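Subject: Re: [brodstead-geol] Spotted slates below Pernton quarry - contact or regional?
Date: Sep 26, 2023

Going back to the message from July, which I have only now had time to answer properly:

> I walked the stream section from the Pernton road bridge up to the
> old quarry and found spotted slate in three places. The published
> sheet shows the edge of the aureole well to the north of there. The
> spots are dark, oval and up to 3 mm long. They do not seem to follow
> the cleavage. Is this contact metamorphism from the Osska granite,
> or could the spots be a regional feature that happens to turn up
> in the more muddy beds? I have hand specimens but no thin sections
> yet. I also noticed that the slate rings less when hit as you go
> upstream, and I don't know if that means anything.

I went over the same ground twice this month and collected 39 specimens between the bridge and the top of the quarry incline. Six of them have been cut so far. My view is that the spots are contact effects, and that the aureole line on the sheet is in the wrong place on the Pernton side.

First, the texture. In four of the sections the spots clearly overgrow the cleavage. The fine mica that defines the cleavage runs straight through the spots without bending round them, so the spots grew after the rock had been squeezed. If they had been there during the folding I would expect the cleavage to wrap round them, with some quartz in the pressure shadows at either end. I saw none of that. The other two sections are too weathered to say anything useful.

Second, what the spots are made of. Most are now a mat of very fine white mica and chlorite, with no original mineral left. In the two sections from nearest the quarry the outlines are better, and a few have the sort of shape you get from altered cordierite. I would not put it more strongly than that. There is no andalusite in anything I have looked at, and I would not expect any this far out.

Third, the ringing. I noticed the same thing. Slate in the outer part of an aureole often splits less well than the same bed further away, as the new mica grows across the old cleavage. It is a poor test by itself, though. Weathering does much the same to the sound, and the banks upstream are wetter.

The awkward part is distance. The nearest granite at surface is at Osska, and if the contact went straight down you would not get spotting at Pernton. The contact would have to slope gently outwards under the slate. There is one bit of support for this. The Daneshvar borehole, put down for water on the Brodstead side, was logged by the driller as ending in "hard grey spar rock" at 112 metres. I have seen the log but no core or chippings survive as far as I can find. It may be granite, or it may be one of the felsite sheets that crop out on the moor. If anyone has better information on that hole I would like to see it.

On the regional side, the slates here are low grade throughout, chlorite and white mica and little else, and I have never seen spotting in them to the south or east of Brodstead. The same muddy beds can be followed along strike to the railway cutting and they are clean there. That seems to me the strongest argument of all, and it needs no microscope.

Still to do: the gap between the second and third of your localities, where the bank is overgrown, and the lane section behind the chapel. I will cut another batch once the lane has been sampled. Please keep your own specimens labelled by distance upstream from the bridge so that the two sets can be put together. If you took any from loose blocks, mark them separately, since there is plenty of quarry waste in the stream above the weir and it has travelled.

One correction to my earlier note to the list. I gave the felsite at the top of the incline as being baked by the granite. It is not. It cuts the spotted slate and carries pieces of it, so it is later.

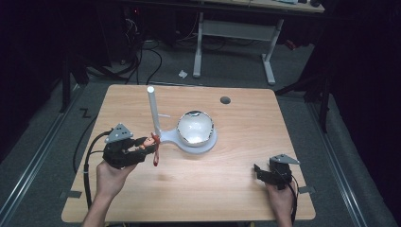 How can spots formed by contact heating be told from spots that were there before the cleavage formed?

Look at the cleavage where it meets the spot. If it passes straight through, the spot grew later, which fits heating by a granite that came in after the folding. If it bends round the spot, the spot was already there when the rock was squeezed. A thin section is best, but a cut and wetted surface under a hand lens will sometimes show it.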